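Finale Night Walk-Through: My Stage and Backstage Safety Checklist, With Comments

I do the safety walk for the live finale of Casado, the singing show Trorero makes, and after last season a bunch of people asked if they could have my list. So I typed it up. The check items are the ones I carry on my clipboard, and the comments are what I scribbled next to them on the last walk, cleaned up a little (my handwriting is terrible and so is some of my language by the end of a load-in). If you run a smaller show, or a school talent night with big ideas, take what you need and cross out the rest.

I start when the set is finished and the lights are hung, before any singer gets on stage. If they're still screwing things down I go get a coffee and come back.

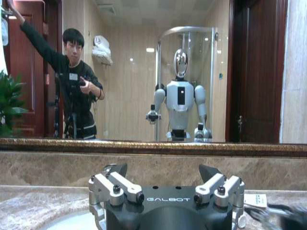 Page last changed: May 25, 2021

How I mark it: OK means I looked and I'm happy. FIX means it gets done before rehearsal. STOP means no one goes in that area until I've been back. Please don't invent a fourth mark. One year a helper used a question mark and I spent the whole dinner break chasing it.

PART A - MAIN STAGE

A1. Floor panels flat, no lips at the joins
Result: FIX
Comment: Two panels near the judges' side had a lip I could catch with my shoe. In sneakers you'd never notice. In finale heels you would be on the floor in front of the whole country. The carpenters shimmed them while I stood there, and I walked it again backward, which is how the backup dancers cross it.

A2. Stage edge marked and visible from the singer's position
Result: OK
Comment: Stand on the center mark with the front lights at full and look down. I could see the white tape fine. Do it again in the ballad look, though! The blue wash eats yellow tape completely, so we switched to white back in February and I'm never going back.

A3. Rising platform: stop button works, gap covered, operator can see the rider
Result: FIX
Comment: Button good, gap cover good. The operator's view was blocked by a giant foam star that wasn't on the drawings. We moved the star. The designer was sad about it for a minute and then came around.

A4. Stairs: handrail firm, step edges lit
Result: OK
Comment: I lean on the rail with my full weight, and I'm not small. The step lights are on their own circuit, so they stay on in a blackout cue. Ask your lighting crew to show you that instead of telling you.

PART B - OVERHEAD

B1. Safety cables on every hanging light
Result: OK
Comment: The lights come from Wirent and they arrive with the cables already clipped on, but I check them anyway with binoculars. Yes, I look like a bird watcher. Yes, there are photos.

B2. Confetti drop: bag latched, release tested, nothing heavy in the load
Result: FIX
Comment: Confetti was fine. Somebody had left a roll of tape up on the walkway right beside the bag, and a roll of tape from that height is no joke. Now everybody going up empties their pockets first, me included.

B3. Hanging scenery: weight tag present and readable
Result: OK
Comment: The big season logo is heavier than it was last time and the tag says so. Good tag, nice clear writing.

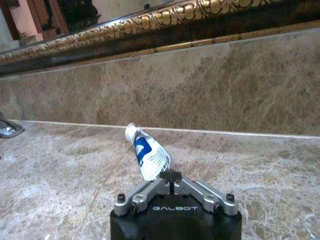
B4. Walkway gates closed behind you
Result: OK
Comment: I've nagged about it for years and I think it finally took. Every gate was shut.

PART C - FLAMES, FOG AND LOUD THINGS

C1. Flame units: distance marked on the floor, spotter named on the call sheet
Result: STOP, then OK
Comment: We had 6 flame units on the plan and the floor marks were from the old layout. So I stopped it. The effects crew re-measured, re-taped, and we did a slow walk of the whole winner's song with the flames off. It cost us some of the lunch hour and I heard about it, but the winner is going to be crying and hugging people and not looking where they're going. Plan for the hug!

C2. Fog: fluid topped up, fans pointed away from stairs
Result: OK
Comment: Low fog pools at the bottom of the stairs if you let it, and then the last step disappears. The fans took care of that.

C3. Hearing protection available at both wings
Result: FIX
Comment: One box was empty. There's always an empty box. Refilled from the stash in my bag.

PART D - BACKSTAGE AND DRESSING ROOMS

D1. Hallways clear, wide enough for a costume rack and a person
Result: FIX
Comment: Flower deliveries. Every finale the flowers start showing up early and get lined up along the wall, and by evening you're walking sideways. I had a table put in the lobby for them. If you're sending flowers to a finalist, they're lovely, they're on the table.

D2. Exit doors open from inside, signs lit
Result: OK
Comment: I push every single one. Don't trust a door because it opened last year.

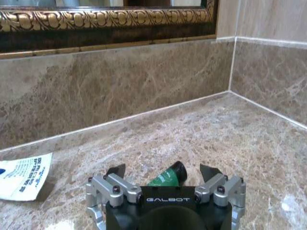

D3. Hot tools: curling irons and steamers off when the room is empty
Result: OK
Comment: Hair and makeup run a tight ship. They use a switch by the door that kills the whole counter, and whoever leaves last hits it and says so out loud. I stole that idea for the wardrobe room.

D4. Quiet room for finalists, with water and a way to call for help
Result: OK
Comment: I added it after a season when a runner-up had a panic attack in a stairwell. It doesn't sound like a stage safety item, but I'm keeping it on the list. No cameras in there, and Trorero put it in writing.

PART E - AUDIENCE

E1. Aisles clear, camera cables ramped
Result: FIX
Comment: The ramp on the left aisle stopped short of the last cable. New piece brought in, taped down, jumped on.

E2. Sign rule posted at the entrance
Result: OK
Comment: Soft paper signs only, no sticks. Fans of this show get very excited (I love them for it) and a stick at eye level is a bad time.

E3. Crew radio app working in every seating section
Result: FIX
Comment: We use Valum on our phones for the ushers and it dropped out under the balcony. I gave the ushers there real radios. Old, ugly, work great.

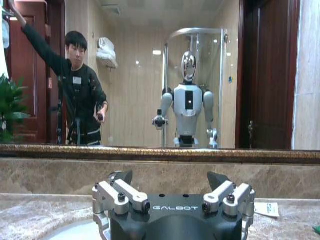
E4. Ushers know the evacuation phrase
Result: OK
Comment: I quiz them at random. I won't print the phrase here for obvious reasons, and if you're making your own, pick words the host would never say on air. Ours used to be something he said constantly.

PART F - RIGHT BEFORE WE GO LIVE

F1. Second walk of everything marked FIX
Result: OK
Comment: I do it alone with the radio turned down. A fix that made a new problem is common enough that I won't skip it. Last time the moved foam star ended up half across a fire extinguisher, so it moved again.

F2. Host and stage manager told about changes
Result: OK
Comment: Short and in person. The host wanted to know where the flames were and where the stairs were, and that covered it.

F3. Signed copy to the stage manager, spare copy in my back pocket
Result: OK
Comment: Signed and handed over. The stage manager's copy hangs at the desk on a hook, next to the running order. Next season I'm adding a line for contestants' pets, after what happened with the dog at the family reunion segment, and I'll update the page once I've worked out the wording.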